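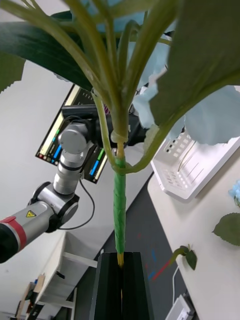
Last changed: Jun 18, 2023

Istamness Flowers: notes on the stems

Read this file before you open the folders. It explains which artificial flowers are used in the set, how they are named, and what you should know if you want to use the pictures or buy similar flowers. Maintained by Elango Acharya.

Contents
What is in the set
The hydrangeas
The roses
Laying out
Folders and names
Known problems
License and contact

What is in the set

The set has 2000 pictures of artificial flowers on long stems. There are two kinds, hydrangea in pale blue and rose in red. All pictures show the flowers on a white table or lifted above it. No real flowers were used at any time.

The hydrangeas

The hydrangea is the bigger flower and it takes the most space. The head is made of many small petals, soft and crinkled, and the leaves are broad and dark green with a paler margin. The stem is wrapped in bright green tape. The tape does not go down the full length, so a short piece of pale yellow stem can be seen under it. Higher up there is a pale translucent clip where the stem divides into thinner stalks. If you label parts, please count the clip as stem and the thin stalks as stalk. In the first version we mixed these two and had to correct 75 pictures.

The leaves can hide a large part of the head when the flower is seen from below. In such pictures the label is still "hydrangea", even if only some blue patches are visible between the stalks.

The roses

The rose has a deep red head with tight layers. The stem is slender and green. On some stems you will notice small nubs like thorns. The leaves are smaller than the leaves of the hydrangea and they do not sit in the same place on every stem, so do not use the leaves to decide how a rose is turned.

Laying out

For the row layout, the flowers lie side by side with the heads to the top of the table and the stems toward the lower edge. The distance does not need to be exact. The heads may touch, and the stems may point a little to the left or to the right. 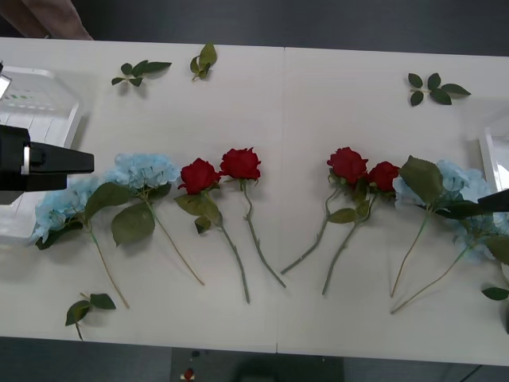

Row layout: two hydrangeas, four roses, two hydrangeas.

The table has a seam near the middle. It is faint but it is always in the same place, and many users find it helpful for checking the order.

Folders and names

jarance: row layout, 700 pictures
nartey: single stems and close views
ganusness: mixed layouts, with the heads in any direction

File names begin with the kind of flower, then the number of the layout. For mixed rows the name begins with "row". Labels are in a plain text file next to each folder.

Known problems

The pale blue can look almost white when the light is strong.
In 60 pictures of the nartey folder the head is out of view and only leaves and stem remain. They are listed in the file no_head.txt.
Layouts made in February have no label for the stalks.

License and contact

You may use the pictures for study and teaching. If you publish something, please mention the name of the set. For corrections write to Elango Acharya and include the file name.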